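Let the Boring Task Win
Ilgın Kozan
February 13, 2019

Writing this between third period and the bus so bear with me.

Our robotics club has a final showing coming up and once again the argument is over what counts as a good project. Last year first place went to a team whose robot danced. It danced for 30 seconds, lights, music, the whole thing, and people loved it. Second went to a thing that threw foam balls. Way down the list, seventh or something, was a team from Hoxha that had spent the entire term getting an arm to put cables in a box. Seven points out of 20 for "audience appeal". I am still mad about it and I wasn't even on that team.

My opinion: the cable people should have won. And this year, if somebody does a dull job well, they should win too.

Cables are awful. A foam ball is the same ball every time you pick it up. A cable is a different shape every time, it hangs, it grabs the cable next to it, the plug end swings off somewhere and catches. Ask anybody who has written a grasp routine for a rigid block and then tried it on a cord. I did that in my first year. Two weeks on the block, felt like a genius. Then the cord, and I went home early.

So when our packing group said they wanted to do cables into a mailer box with two arms, most of the club groaned. Too slow. Nothing to look at. One parent asked me if that was "the whole demo". Yes. It's the whole demo. Watch it for more than 16 minutes and you start leaning toward the table with your hands up like you could help.

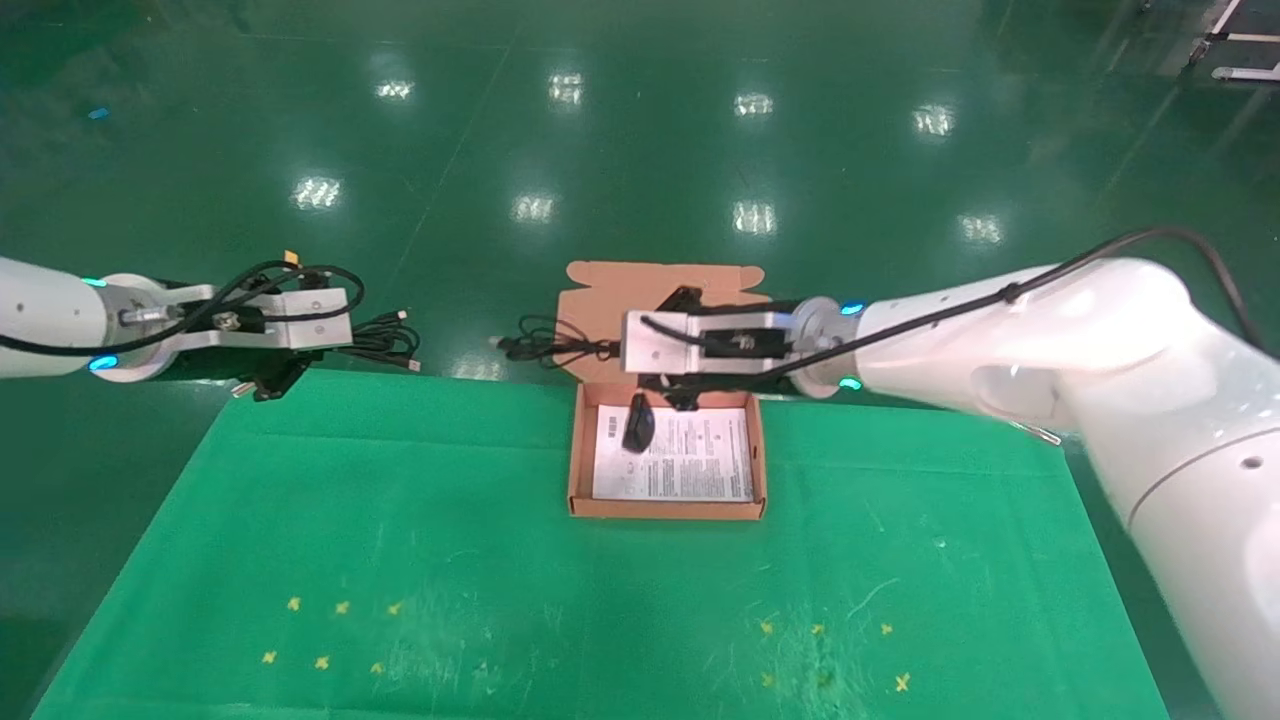

Why use two arms when a person could pack a cable with one hand?
Because a cable has two ends and the loose one wanders. With a second arm you can have one gripper hold the bundle while the other places a single cable, or have both share the same cable so it doesn't drag over the side of the box. It also gives students a coordination problem, and that's worth more class time than a second grasping problem.

Back to the judging. The rubric we use came down from the Petance regional and it has a line for creativity, a line for presentation, a line for teamwork, a line for appeal. Reliability gets folded in under "technical", together with wiring and code comments. Code comments! So a robot that works one time, at the right moment, beats a robot that works nearly every time but looks like somebody doing chores.

What does that teach? Kids read a rubric better than any teacher does. They see appeal and they buy LED strips. I've done it. In my second year we put a paper face on a sorting arm, got the points, and the arm still dropped every third part on the floor. Nobody took marks off for that, it wasn't on the sheet.

The argument against me, and it's a fair one, is that showings bring in new members. A dancing robot on stage in February means sign-ups the week after. Hakora, the club across town, doubled up on flashy stuff and their room is full. Ok. But ask who is still there in spring. I'd rather have 16 people who will tune a gripper for an afternoon then a crowd who came for the music.

Also the sponsor thing. Kollitex gives us parts and people keep saying we owe them a show. Maybe. They sort and pack things for a living, I think they might enjoy watching somebody else suffer over it.

What I'd change. Take appeal down to a small line, a tiebreaker. Make every team run the task over and over in front of the judges, no resets by hand, and score what happens on all of the runs. Let teams write down their failures and give points for a good failure log. Put the start positions on the table where everyone can see them, same for each run, so there's no sneaky nudging.

And give the audience something to do, if they're bored. A paper where they guess whether the next one goes in. I tried this on my cousins with a video and they were yelling at the screen over a plug.

Rubric comments are due before the break, sheet is on the club room door. Bus is here.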